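Checks for grown-ups
Tratura magazine, September 2021

Plaid has spent a long time on blankets and school skirts, and most of us would think twice before putting it on a wall. The usual worry is that it will look busy. In a large room it can, but a work corner is a different matter, and the pastel versions are much easier to live with than the old reds and dark greens.

The print we kept coming back to has a white background, with stripes in teal, orange, pink, purple, yellow and blue. It sounds like a lot on paper. The white does most of the work, and from a few steps back the stripes settle into something soft. 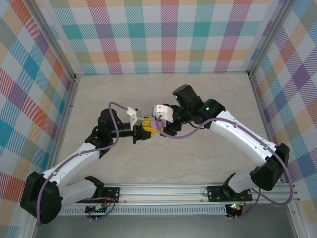
What you put underneath matters just as much. A second strong pattern will fight with the checks, and plain white can look a bit cold. A beige surface with faint marbling sits between the two. The veining is irregular, so it doesn't try to line up with anything.

Matching the stripes at the corners is the fiddly part. Chowdary, the wallcovering shop in Curnville, sells its plaid by the panel and will cut to size for 35 pounds. Buy one more panel than you measured for — the repeat is about 50 centimetres and you will lose some of it when you trim.

Small things can pick up a colour from the walls. Lilac is a good one, as it goes with the purple stripes and is gentle next to beige. Yellow is brighter and needs less of it.
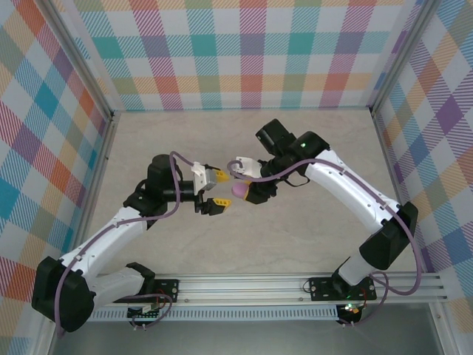
Pastel plaid on the back and side walls, with a beige marble-textured surface and touches of lavender and yellow.

Chowdary expects a narrower check in October, in the same six colours. The Prandovton branch will have it a week later.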